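Khosravi Collection Catalog to Be Presented in Grulmont in August

Jul 2, 2020

The Grulmont Diaspora Library has set an August date for the presentation of the first printed catalog of the Khosravi collection, a private archive of letters, parish records, school registers and printed matter deposited with the library by the Khosravi family. The catalog lists 3344 items in 97 boxes. It is published by Pokix, the regional press that handles the library's reference titles, and will be available in print at the event and as a searchable file on the library's website from the same date.

The collection covers the correspondence and business papers of three generations of a merchant family, together with material the family acquired from neighbors and former employees. Most of the letters are in Persian and Armenian. A smaller group is in French, and the school registers are bilingual. The catalog gives each item a number, a date or date range, a language code, a physical extent and a summary of one to four lines. Items with no date are placed by paper type, handwriting or postal marking, and the basis for the placement is stated in the entry.
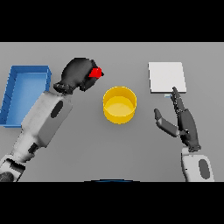 Work on the catalog was divided into 2 phases. The first covered the bound volumes and registers, which already carried shelf numbers and needed only to be checked against the family's handwritten inventory. The second covered the unbound letters. These had been grouped by recipient at some point and later regrouped by year, so that a single exchange could be spread over several boxes. The editors kept the physical order as received and rebuilt the exchanges in an index at the back of the volume. Readers who want to follow a correspondence should start from that index and request the boxes it names.

Personal names are given in the form used by the writer, followed by a standard romanized form. Where a writer used more than one spelling, all spellings are indexed and point to the same entry. Place names follow the same rule — the historical form comes first and the present form second. Almost 19 percent of the letters mention a place that could not be identified with certainty, and those entries are marked with a raised query sign.

The printed volume has a sewn binding and opens flat for use at a reading desk. The searchable file was prepared with Nirby, the indexing software the library adopted for its newspaper holdings. Searches can be limited by language, date range, box or correspondent, and results can be exported as a plain list of item numbers. Scans are not part of this release. The agreement with the family permits reproduction of the registers and printed matter, but the letters may be read only on site until a separate agreement is signed.

Program

The evening will open with a short introduction by the library, followed by a talk from the editorial team on the arrangement of the collection and the dating of the undated letters. A representative of Pokix will describe the production of the volume, including the typesetting of three scripts on one line. Selected letters will then be read in the original and in English translation. A question period and light refreshments will close the program.

A display of registers, printed invitations and account books from the collection will be open in the ground floor room before and after the talk. Items on display are listed in a printed handout by catalog number. 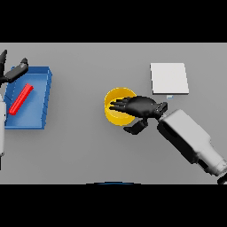
Admission and Access

Admission is free, but seats must be reserved in advance through the library's website. Seating will be spaced, and the number of places may be changed under the public health rules in force in August. Registered guests will be notified by email of any change. If the event cannot be held in person, the talk and readings will be streamed at the scheduled time, and all reservations will be converted to viewing links.

Copies of the catalog may be ordered from Pokix before the event and collected at the door. Orders for shipment will be filled after the presentation. Libraries and cultural associations that contributed to the printing costs will receive one copy each by mail and do not need to place an order.

Requests to consult the collection can be submitted now. Each request should give the box number, the intended dates of the visit and the languages the reader is able to work in.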